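1/ Skerkwood council wants to call the old dock estate a "green chemistry cluster". I've read the prospectus so you don't have to. It's 40 pages and the word "ecosystem" does a lot of lifting.

2/ Headline claim: 800 jobs. Footnote: that includes building work, "induced" jobs in shops, and people moving over from the Fisell plant up the road. Take those away and no figure is given for what's left. I asked. Still waiting.

3/ Anchor tenant is Zimis, who make plastic from beet pulp. Fine idea. Their pilot line has 24 staff and has been "about to scale up" since I started this account.
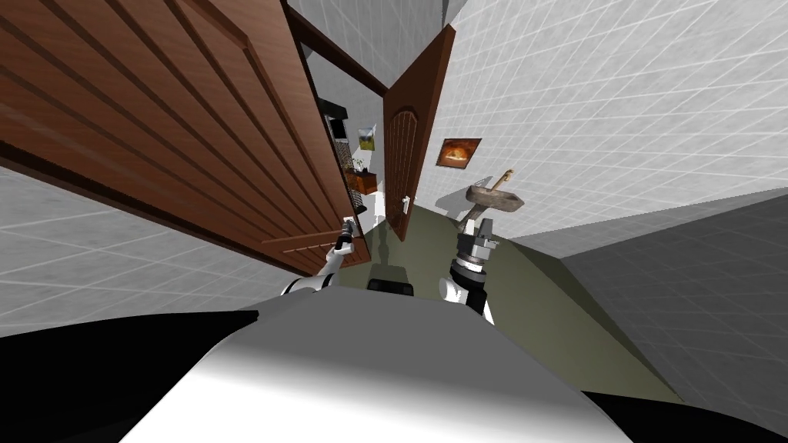

4/ Feedstock. The plan needs 3000 tonnes of pulp a month. Katia Guerra, who farms out that way, asked at the April meeting who's growing it. She was told supply would "follow demand". Her beet already goes to the sugar works, under contract.

5/ Then the grid. Santoro's consultants say the connection is "expected". Expected by whom? Leonardo Farina put that to the panel twice and got a slide about skills.

6/ I'd like this to work. I'd also like to see one signed lease before we pay for the access road. Minutes should be up next month, will post the bit on land costs when they are.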